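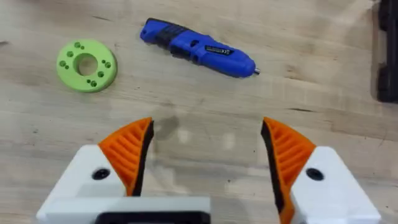
6. Cleaning and re-oiling the top

The top of a Trekstead table is solid wood with an oil finish, and it needs fresh oil from time to time. How often depends on use. A dining table may go two years, while a table used for crafts or homework may need attention every winter. Look at it in daylight from a low angle before you decide. Smudges and worn patches scattered over a pale top, as in the photo, call for the full procedure in 6.3. A few darker streaks running with the faint grain lines are a different matter; leave streaks like those alone unless they feel rough.

6.1 What you need

Care kit 241 (supplied with the table) contains one bottle of oil, two lint-free cloths, a sanding block and one sheet each of medium and fine paper. Replacement oil is sold separately as part 1114.

You will also need:
- mild dish soap
- a bucket of lukewarm water
- a vacuum cleaner with a soft brush
- thin gloves
- a metal bucket or lidded can for used cloths

Tables sold under the Lekau name have a lacquered top. Do not use this section for them. See section 8.

6.2 Weekly cleaning

1. Take everything off the table.
2. Wipe the top with a damp cloth, following the grain.
3. For greasy marks, add a few drops of dish soap to the water and wipe again.
4. Go over the top with clean water, then dry it right away with a second cloth.

Do not use scouring powder, bleach, window cleaner or steam. Spray polish leaves a film that oil cannot get through, and the only way to remove it is to sand.

6.3 Sanding and oiling

Allow one evening for the work and a full night for drying. The room should be warm and aired. If you do this in February with the heating on, open a window a little while you apply the oil.

1. Clean the top as in 6.2 and let it dry for at least four hours.
2. Remove the extension leaf, if fitted. Treat it separately, laid flat.
3. Fit the medium paper to the block. Sand the whole top with the grain, using light and even pressure. Do not sand only the worn spots — they will show as lighter areas once the oil is on.
4. Change to the fine paper and repeat.
5. Vacuum off the dust, then wipe with a barely damp cloth. Wait until the wood is dry to the touch.
6. Shake the oil well. Pour a small amount onto a cloth and rub it in along the grain, working in strips from one end to the other.
7. Wait 15 minutes. If some areas have gone dull, put a little more oil on those areas only.
8. Wipe off all the oil left on the surface with the second cloth. The top should not feel sticky.
9. Leave overnight. Do not cover the table.

CAUTION: Cloths soaked with oil can heat up and catch fire without a spark. Soak them in water straight after use and keep them in a closed metal container until you can dispose of them safely. Do not leave them folded or in a pile.

NOTE: Very dry tops may need a second coat. Repeat steps 6 to 9 the next day. Do not sand between coats unless the surface feels rough.

6.4 The first week after oiling

The table can be used the next day with care, but the oil takes seven days to harden fully. During that time, wipe up spills at once, use mats under cups and plates, and do not leave paper, rubber or soft plastic lying on the top. Wipe with a dry cloth only.

6.5 Dents and water rings

White rings from cups often fade by themselves in a few days. If not, rub them lightly with the fine paper and a drop of oil, with the grain.

Small dents can be raised with a damp cloth and a warm iron. Lay the cloth over the dent, hold the iron on it for a few seconds, lift and check. The spot must dry completely before you sand and oil it.

Do not try this on the glued edge joint. Damage there should be reported to the Hetivcombe workshop, attention Serpil Yazıcı, with the number stamped under the left rail. Models with the Munteanu folding frame have the number inside the hinge cover instead.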